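Drink container

A drink container is a vessel that holds a single serving or a small supply of a beverage. The two commonest household forms are the can, which is sealed at the factory, and the cup, which is open at the top and filled by the user.

Cans

A drink or food can is a metal cylinder closed by a separate lid. Most lids now carry a ring that is lifted to break a scored line.
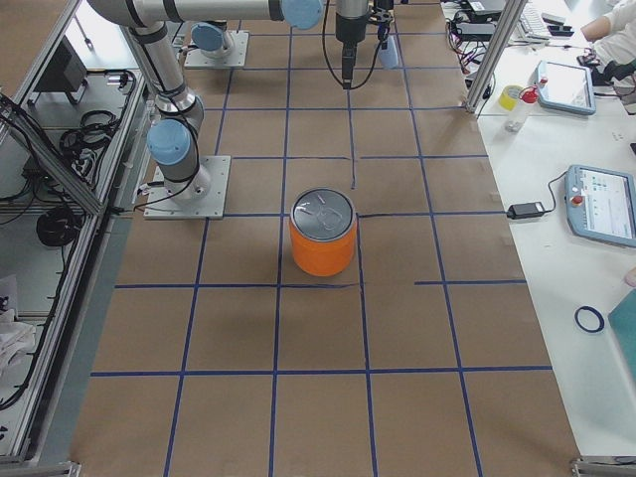

Small cans for juice and coffee often hold 203 milliliters, while a taller size holds 449. Older cans had no ring and needed an opener — a tool still kept in many kitchen drawers. Full cans stack well and keep for long periods in a cool, dry cupboard.

Cups

A cup without a handle is usually tapered, with the base narrower than the rim. The slope lets empty cups nest, so that a stack takes up little shelf space. The Standgate works, an early maker of tapered cups, sold them in sleeves of 35. 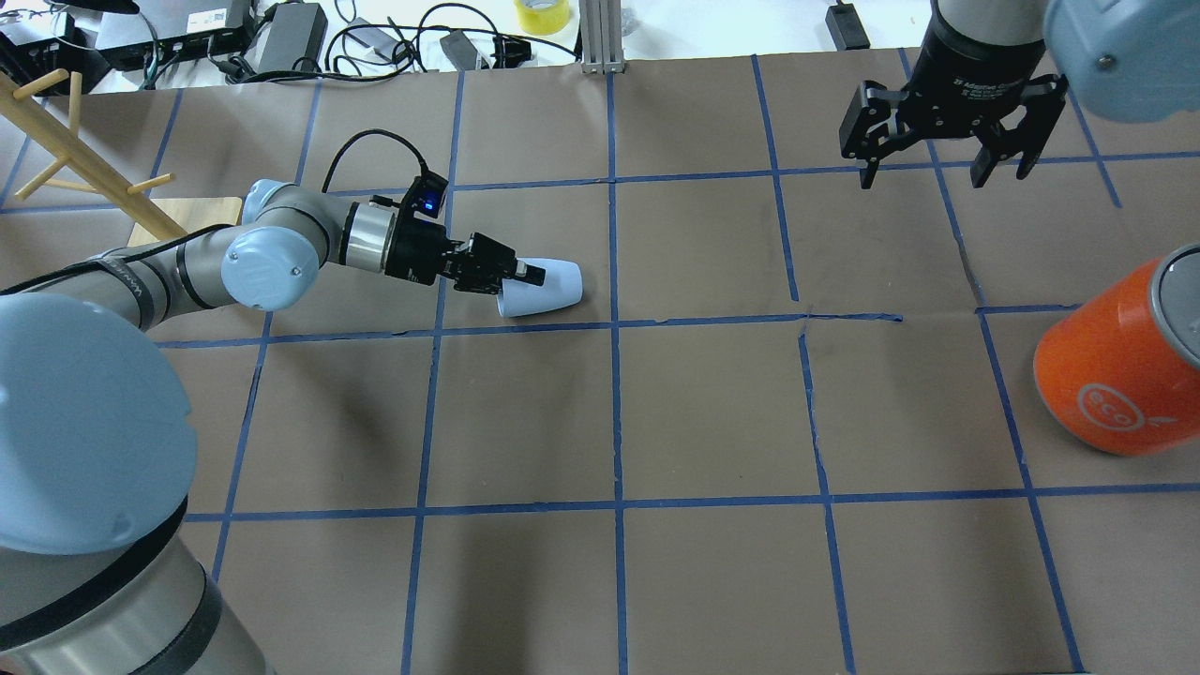 Capacity is normally measured to a line just below the rim, and 300 milliliters is a common size for home use. Tapered cups tip more easily than straight-sided ones when empty. Laid on its side, as with the pale white-blue cup held at its narrower end, a tapered cup tends to roll in a curve if let go. Cups are usually stored upside down or nested, with the heavier ones on lower shelves.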